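About Sivside

Sivside is a small school for housework. We teach adults and older teenagers how to cook simple food, wash and mend clothes, keep the rooms of a home in order, and pack for a move without breaking half of the plates. We began in a borrowed church kitchen with four pupils and one cooker, and the cooker had only two rings that could be trusted. Today we have our own premises on the ground floor of a former upholstery workshop, 75 square metres together with the hall.

Many people ask us if it is necessary to have a school for such things. Our first pupils answered this better than we can. One had lived all his life with his mother and was moving to his own flat. Another had moved here from a warm country and did not understand why the clothes in her wardrobe smelled in winter. The other two were a married couple who wanted to stop quarrelling about the kitchen. All four came every week until the summer.

The name

Siv is the old word for the rushes that grow along the water where our street ends, and Sivside was the name of the workshop before us. The letters were already on the wall, well made and still in good condition, so we kept them. Visitors sometimes believe that it is a surname and write to "Dear Mr Sivside". Such letters also reach us.

What we teach

Our main course is called Eria. It has 22 lessons of 90 minutes each, and runs from early autumn until the spring, with a pause in December. A group has at most eight pupils. The course follows the home from room to room. We start in the kitchen, continue with laundry and the bathroom, then bedrooms and storage, and we finish with the lessons about moving house. It is allowed to join in the middle if there is a free place, but please do not join in the laundry lessons, as they build on each other more than the rest.

The kitchen part is not a cookery course in the usual meaning. We cook soup, eggs, rice, potatoes, two kinds of sauce and one cake. Around these dishes we teach the order of work: what to take out first, where to put the peelings, when to wash the bowl, how to leave the worktop so that the next person is glad to come in. We spend a full lesson on knives. We have one old Sabatier cook's knife which came to the school as a gift, and every pupil learns to sharpen on it before touching the others. It has become rather narrow over the years.

The laundry part takes five lessons. Pupils bring their own washing, and we learn to read the labels, to sort, to treat a stain while there is still some hope for it, and to hang a shirt so that it hardly needs the iron. We iron too, of course. In the fourth lesson we fold fitted sheets, and there is usually a lot of laughing in that lesson, also from the teacher.

Jendo

Jendo is our shorter course, made for people who have a definite problem and little time. It takes place in one long morning, with a break for coffee at half past ten. The subjects change during the year, and these are the ones we have offered most often:

Packing a kitchen for removal
The wardrobe in spring and in autumn
Small repairs of clothes: buttons, hems, pockets
The hall, the shoes and the wet coats
A first kitchen for a student, and what can wait

The student kitchen morning is full nearly every August. For that one we ask you to write to us early in the summer. Parents are welcome, but we have learned that it goes better when they sit at the other table.

How a lesson is done

We do not lecture for long. The teacher shows the work one time at normal speed and one time slowly, and then the pupils do it themselves. When it is finished, we take it apart and do it again. A drawer which has been put in order only once is not yet learned. The second time the pupils begin to disagree about where the things should lie, and this disagreement is in our opinion a large part of the teaching, for at home they will have the same conversation with somebody they love.

We try not to speak about right and wrong homes. Some of our pupils live alone in one room and others have a house with a grandmother and three children. A pan can hang on the wall or stand in the cupboard. We only ask the pupils to decide it, and then to keep to the decision for a month before they change it.
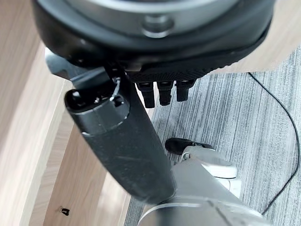 The same goes for the things we use. We buy ordinary household goods from ordinary shops, and most of our bowls, tins and baskets were used by other families before us. When something breaks, we repair it in a lesson if this is possible. Our ironing board has its third cover, sewn by the Eria group of that year, and the seam on the left side is a little too wide. You will notice it when you iron sleeves.

We have also made it a rule to use few cleaning products. There is washing-up liquid, soap, vinegar, soda and one stronger product for the drains, which stands locked away. Pupils with sensitive skin or with asthma should tell us before the first lesson, and we will see to it that they get gloves and a place near the window.

Our rooms

You enter from the yard and come into the hall, where you hang your coat and change to indoor shoes. Please bring a pair with you. On the left is the teaching kitchen and on the right the laundry room, and behind these lies the larger room where we practise with wardrobes, beds and boxes. There is no step at the entrance and the toilet is wide enough for a wheelchair. The door to the laundry room is unfortunately narrow. If this is a difficulty for you, we can move the ironing and folding to the larger room, and we have done so for several groups.

The upholsterers left their long table behind, because it could not get out through the door. It is now our packing table, and it is very good for the purpose. There are still rows of small holes from their tacks along one side. In the packing lessons we use it for wrapping glasses and plates, and afterwards we eat at it.

Who we are

We are three teachers and one person in the office, who is also the one answering the telephone. Two of the teachers worked earlier in hotels and one in a home for the elderly. All of us have other work beside the school, so it can take a few days before you receive an answer to a letter. In July the school is closed and the letters wait until we return.

The school belongs to the teachers. We live from the course fees and from a modest sum which comes each year from renting out the kitchen in the evenings. There have been years with no profit, and one year when we had to borrow money for a new washing machine, which has since been paid back.

Since the start we have written every pupil into a book, first by hand and now also in the computer. The last number in the book is 2506. Some names come several times, as we do not stop anybody from repeating a course, and there is one former pupil who takes the button morning each spring for the company.

Prices and registration

The price of Eria includes the food we cook and all materials except sewing thread in special colours. It can be paid in two parts. For Jendo you pay when you come. If you are a student, unemployed or retired, please say it when you register and you will pay the lower price. We do not ask for papers.

To register, write or telephone to the office. Tell us which course you want, if you have allergies, and, if you like, a few words about your home and what is difficult in it. The teachers read these words before the first lesson and they are kept with us. You may also visit a lesson before you decide. Come ten minutes before it begins, so that there is time to find you an apron.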